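NOTA DE PRENSA - Para difusión inmediata

Skumex abre en marzo su almacén de recambios en Destham

La distribuidora Skumex pone en marcha un nuevo almacén de recambios para bicicleta, con 2000 metros cuadrados y 3854 referencias en catálogo. Unos 40 empleos, la mayoría de la comarca.
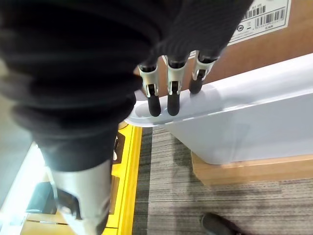
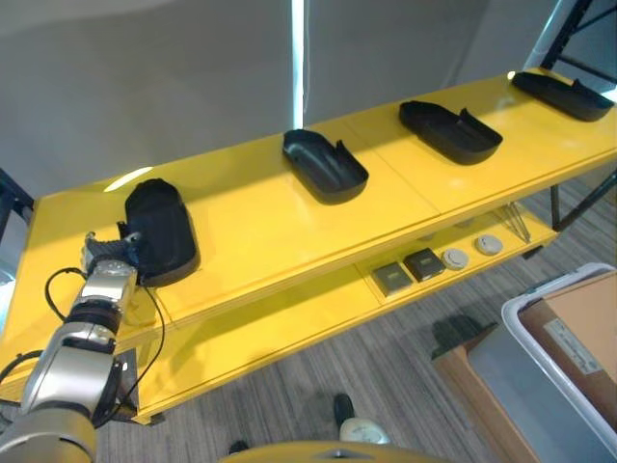

"Los talleres pequeños esperaban demasiado por una pieza", señala Clotilde Texier, directora de operaciones. Pedidos antes de las tres, salida el mismo dia. Recogida en mostrador tambien los viernes por la tarde.

Contacto de prensa: Driss Kettani, Skumex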